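# Kitting cell 2, Lavside plant

Updated June 3, 2019. Maintained by Beverley Marsden, process engineering.

Kitting at Lavside was a hand job until last September: two people per shift at a long bench, sorting parts by colour and shape into trays for the Gavent assembly line. One arm now does part of that work. The notes on this page cover what the change has meant for the crew.

**Bench work.** Operators used to pick up to 200 trays a shift, standing. Wrist and shoulder complaints were the main entry in the first-aid log. Hand picking is now limited to mixed and damaged lots, and the bench has been raised to suit seated work.

**Job titles.** Both bench positions were reclassified as cell operator, one pay step higher. Training took 36 hours per person and covered guarding, lockout, jogging the arm and recovering from a fault. Blagoje Lazarević was the first to be signed off and now trains the others.

**Teaching.** New routines are tried with coloured blocks on a maple board before any product goes near the cell. Blocks are cheap, and a bad approach angle does no harm to stock. An operator sets the layout, jogs the tip into position and records the waypoint.

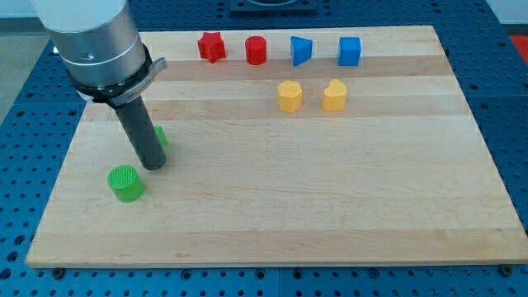
Approach heights are checked at 15 per cent speed, with the operator's hand on the enable switch. The sheet is then initialled and filed with the program number. Operators may edit waypoints on their own authority – changes to speed or payload still go through engineering.

**Shift handover.** The old handover was a tray count. It is now a short written log of faults, edits and open questions, kept at the cell. Blagoje asked for a column on near misses and it was added.

**Still open.** Noise from the compressor, glare on the pendant screen in the afternoon, and whether the Harnomton site will use the same training sheets.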